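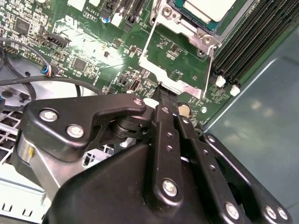
Keep the old office desktop, or pay for the new version?

rgalang_pages
Posted 19th June

Good evening to all. I do the bookkeeping for a small bindery in Wanthorpe, and I would like to hear opinions before I decide. Our whole accounting is in a program called Cesia, version 16, which we bought one time and never had to pay again. It works only on the old Dell desktop. The company does not sell this version anymore. They offer a subscription for 138 a month, and the transfer of our old records is a separate price, 2277.

The desktop has become slow to start, and in April it lost the date and time two times. My employer says to buy the subscription and finish with it. I am not convinced. We have three customers who still ask for copies of very old invoices, and in the trial of the new version I could not find how to print them in the old layout. 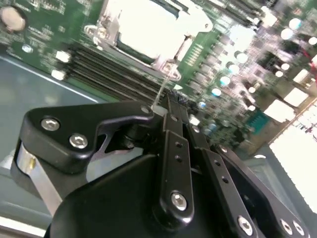

The green motherboard, close up.

So my question: is it reasonable to continue with a computer of this age, or am I only being stubborn?

Remedios Galang

inkwell_dan
Losing the clock is nearly always the coin battery. Cheap fix, five minutes. Slow start is probably the hard drive getting tired, so I would worry about that one first. Do you have a backup?

rgalang_pages
Yes, I copy the data folder to a USB stick every evening, and the stick goes home with me. But I have never tried to restore from it. I suppose this is the next thing to do.

Staniforth
Sorry, but your boss is right. I ran a print shop with the same program for over 18 years and I held on too long. When the tax rates changed, I was doing corrections by hand in a notebook. You are saving the subscription and paying for it with your own evenings.

agautam
I don't agree with Staniforth, or only half. These are two different problems. One is the machine, and the other is the program. The machine can be copied: make a full image of the disk, put it on a new drive, and keep the old drive in a drawer with a label. For the program you can then decide slowly, with no panic.
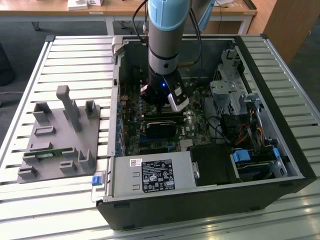 I would also ask Cesia in writing what exactly the transfer price includes. In our office it was only the balances and the customer list. The individual invoices stayed behind, and we learned it after we had paid. If your customers ask for old invoices, this is the point that matters most for you.

Archana Gautam

Staniforth
Fair enough about the invoices. Mine came over, but I did not have many. I still say set a date to stop using the old one. Without a date it will be there in ten years.

rerker_fan
Has anyone here tried Rerker? It imports old Cesia files, and you can print in your own layout. The reports are ugly and the help pages are thin, but there is no monthly fee.

inkwell_dan
Tried it, did not like it. It rounded the sales tax per line and Cesia does it per invoice, so my totals were off by a few cents everywhere. Maybe they fixed that. 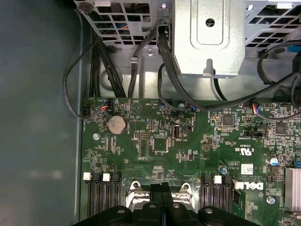 Inside the case: Dell board, with the drive hardware along the top.

rgalang_pages
Thank you to everybody. I have written to Cesia with the question from Archana, and they answered today - only balances and customers, the same as she had. My employer was not pleased to hear it.

We will do it like this. First the disk image and a new battery. Then a new drive, and I will test the restore before anything else. The new year starts in the new program, which one we don't know yet, and the old desktop stays only for looking up invoices, not connected to the internet.

@inkwell_dan, do you remember which version of Rerker you tried? I would like to check the rounding myself with one month of our sales.

inkwell_dan
It was 4-something, I will look at the installer when I am back at the shop.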